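Cuaderno de taller – vehículo Drellham
4 Jun 2002

Sigo con el control lateral. Quedaba abierto el problema de la oscilación en recta a partir de 32 km/h, que aparece con el lazo cerrado sobre la cámara y desaparece cuando se cierra sobre el cable enterrado. Con el cable el coche se mantiene dentro de los márgenes hasta 38 km/h, que es el tope de la pista corta.

Revisado primero el actuador de dirección. Juego en la cremallera dentro de lo que ya anotamos en enero. Corriente del motor sin picos. El codificador absoluto da lecturas coherentes de tope a tope. Descarto la mecánica de momento.

Segundo, la cadena de visión. El proceso Alis (detección de líneas) entrega una posición lateral y un ángulo de guiñada relativo. La tarea de control los lee cuando le toca, sin mirar la marca de tiempo. He añadido un registro de las dos marcas y la diferencia no es constante: lo normal es un ciclo, pero hay tramos en los que el control trabaja con una medida que tiene 200 ms. A 32 km/h eso son casi 1,8 m recorridos con información vieja. La ganancia derivativa estaba ajustada para un retardo mucho menor, así que la oscilación es la esperable.

El retardo crece cuando la imagen tiene muchos bordes: sombras de los árboles del lado norte, juntas del asfalto, la zona parcheada antes de la curva. Alis busca candidatos en toda la mitad inferior de la imagen y el tiempo de cálculo sube con el número de candidatos. En la recta sur, con asfalto uniforme, no pasa.

Cambios hechos:
Ventana de búsqueda limitada a una franja en torno a la última posición válida. Si se pierden las líneas, vuelve a la búsqueda completa.
El control descarta cualquier medida que supere el umbral de antigüedad y propaga la posición con el modelo de bicicleta, usando velocidad de rueda y ángulo de dirección.
Prioridad de la tarea de control por encima de la de registro en disco. Estaban igualadas, no sé desde cuándo.

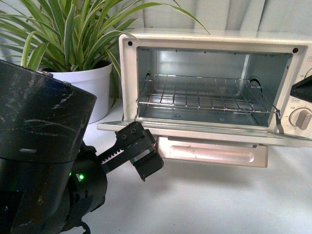

Con esos cambios he repetido en banco con la grabación de la recta norte. La antigüedad de la medida ya no pasa del umbral salvo en 2 puntos, los dos en la salida de la zona parcheada, donde se recupera la línea tras haberla perdido. En ambos la propagación por modelo cubre el hueco y la consigna de dirección no da salto apreciable.

Falta comprobarlo en pista. El banco no reproduce el cabeceo, y con el coche frenando el horizonte se desplaza lo suficiente para que la distancia estimada a la línea salga mal. Anouk Leemans propone tomar el cabeceo del inclinómetro. Tengo dudas: el inclinómetro mide también la aceleración longitudinal y habría que compensarla con la derivada de la velocidad de rueda, que es ruidosa. Otra opción es estimar el cabeceo con el propio paralelismo de las dos líneas. Funciona mientras se vean las dos – en la curva la interior sale del campo de la cámara.

Sobre el modo degradado. La especificación de Derese pide que, ante la pérdida de guiado, el vehículo avise al conductor y mantenga el último ángulo de dirección. Mantener el ángulo en curva con radio variable no me parece aceptable. Prefiero mantener la curvatura del mapa durante el tiempo que el error propagado siga acotado y después soltar el par del motor con aviso sonoro. Lo escribo aparte y lo envío para que lo discutan ellos.

Nota sobre el par de cesión: el conductor tiene que poder vencer el motor sin esfuerzo en todo momento. Medido en parado con el dinamómetro de volante, cumple. En marcha sin medir.

La tarjeta de adquisición Flarero vuelve a perder una línea de vídeo al arrancar en frío. Reiniciando el controlador se arregla. He dejado el reinicio automático en el script de arranque, pero es un parche y habría que mirar la alimentación de 5 V, que comparte rama con el ventilador del armario.

Pendiente:
– Pasada en pista por la recta norte, primero a 32 y luego a 38 km/h, con conductor y las manos cerca del volante.
– Registrar inclinómetro y velocidad de rueda con la misma base de tiempos.
– Reajustar la ganancia derivativa cuando el retardo esté acotado. Antes no tiene sentido.
– Medir par de cesión en marcha.
– Texto del modo degradado para Derese.
– Separar la alimentación de la Flarero.

Las grabaciones de banco están en el disco de datos, carpeta norte_b. La versión anterior de Alis sigue compilada en el ordenador del coche por si hay que volver atrás. Ojo con el fichero de calibración, que lo comparten las dos versiones y la nueva le añade un campo al final; la antigua lo ignora al leer pero lo borra si se vuelve a calibrar.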